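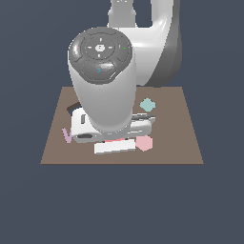 Project Report: Gathering Demonstrations for a Tabletop Arm in Simulation

Submitted 2018-09-15, practical course in learning systems

1. Goal

The task of our group was to prepare a set of demonstrations from which a policy can learn to move small pieces on a table. The training itself belongs to the second half of the course and is not part of this report. We worked only in simulation, with the course software called Pudano. The recordings are stored by a second tool, Ellia, which saves the joint positions, the gripper command and the camera views at each step.

2. Recording

One person controls the arm with a hand controller, and the other person watches the views and decides if the episode is kept. We changed roles after every 17 episodes, because the one who controls becomes tired and starts to make short, nervous movements. Each episode begins with a reset, in which the pieces get new positions. In August we recorded on six days and kept 874 episodes.

An episode was rejected for one of these reasons:
– a piece left the table
– the operator stopped for more than seven seconds
– the language instruction did not agree with the movement

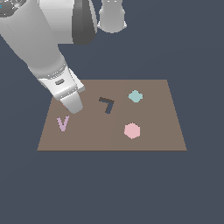

The instructions took more time than we expected. At first each of us wrote them freely, and the same piece received different names in different files. Later we agreed on a short list of words for color and shape. The pink hexagon and the pale teal piece were easy to name, but the dark one looks like an L to one person and like a 7 to another, and its short bar has not the same color as the long one. We decided to write "the dark L" everywhere and corrected the old files by hand.

3. Problems

The first problem was the view. When the gripper is low, it can hide a piece from one camera, and the operator must guess the last part of the way. We now show two views on the screen during the recording. This helped, but it also made the operators slower in the first days – they looked from one view to the other and lost the rhythm.
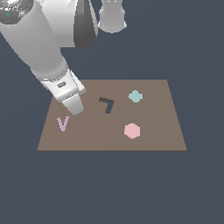

The second problem was variety. After some practice an operator always takes the same path, and the data becomes too regular. We asked each operator to begin some episodes from another arm position and to approach the piece from a different side. We did not measure the effect yet.

The third problem was the storage. Ellia writes a file only when the episode is closed correctly, so a crash of Pudano means that the episode is lost.

4. Next steps

The kept episodes will be divided into a training part and a test part. We also want to repeat the recording with the table setup of the Borel group, whose pieces are thicker. The instruction list and the rejected episodes are in the course folder, together with our notes on the resets.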